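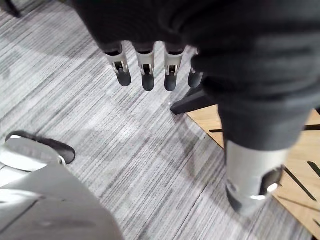 *Texte et photographie : atelier Skalside. Dossier Nilten, sols, août.*

**Moquette et panneau de bois, côté droit.** Panneau brun clair, surface lisse, veinage apparent, posé au niveau du sol à côté de la moquette.

## Local Nilten : reprise partielle du sol

Le local mesure 21 m². La moquette existante a été conservée sur la majeure partie de la surface. La reprise porte sur la zone où un revêtement plus ferme était demandé, pour la circulation et pour le déplacement de charges sur roulettes.

Les panneaux ont été fournis par Quintero, en longueur de 2 000 mm et en épaisseur de 19 mm. Ils sont restés à plat dans le local avant la pose, sur cales, sans film. La découpe a été faite à la scie plongeante sur rail, face de parement protégée par un adhésif de masquage. Les chants ont été poncés au grain 120 puis au 180, arêtes légèrement cassées.

### Pose

- Pose libre, sans colle sur la moquette.
- Sens du fil : parallèle au grand côté du local.
- Bande antidérapante en sous-face, tous les 200 mm.
- Jeu conservé en périphérie, non garni.

### Finition

Huile-cire incolore mate, deux couches, égrenage intermédiaire à l'abrasif fin. Le ton clair du bois a été retenu sur échantillon. La version teintée, essayée auparavant sur le chantier Peltdale, marquait davantage les rayures et n'a pas été reconduite.

### Entretien

Aspiration avec brosse souple sur le bois, brosse rotative sur la moquette uniquement. Le long du chant, passer le suceur plat : les fibres retiennent la poussière de ponçage pendant plusieurs semaines. Ne pas employer de nettoyeur vapeur. Les taches sur le panneau se reprennent localement, au tampon, avec la même huile-cire.

### Points ouverts

Le profil de transition n'est pas arrêté. Deux sections sont à l'étude, en aluminium anodisé et en bois massif, à fixer sur le panneau seul. Le relevé de planéité sera joint à la fiche du local avec la référence du profil.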